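Descaling a kettle with citric acid, and what the hardness numbers mean

I moved to Hanrahan in December and the water here is hard. The kettle had a visible crust on the element plate within two weeks. At my previous place I descaled maybe twice a year, so I had never paid attention to the chemistry or kept any notes.

Scale in a kettle is mostly calcium carbonate. Water carries dissolved calcium bicarbonate, heating drives off carbon dioxide, and the carbonate that remains is much less soluble. It settles on the hottest surface first. Once a layer is down, more sticks to it easily, which is why a kettle that looks fine for days seems to go bad all at once.

My test kit is a Trusine drop titration set. Strips are faster, but the color blocks are too far apart to be useful at the high end. Tap water read 505 mg/L as calcium carbonate. I repeated the test with a fresh sample and got the same number of drops. Anything over 180 is usually labeled very hard, so the label stops being informative well before this.

Temperature matters more than I expected. Precipitation picks up well below boiling, so water held hot for a long time leaves scale too. The same applies to anything else in the house that heats water or holds it warm.
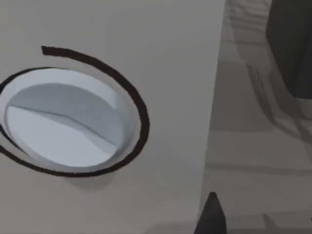
Round dial, white on pale grey, with a raised grip across the middle.

For the descaling itself I tried vinegar first. It works, but slowly, and the smell stays in the kitchen until evening. Citric acid is cleaner. I buy the Zoteser powder in the plain bag and use 50 grams per liter.

Procedure: fill to cover the scale, warm the water to 60 °C, switch off, add the powder a spoonful at a time. It fizzes, so leave headroom. Do not boil it – hot concentrated citric acid can form calcium citrate, which is itself poorly soluble and harder to shift than what you started with. Leave for 30 minutes, pour out, rinse 2 times, then boil a full kettle of plain water and discard it.

I also have a Stimov filter jug on trial. Output from a new cartridge tested far lower than the tap. I will test again monthly and post the readings once the first cartridge is used up.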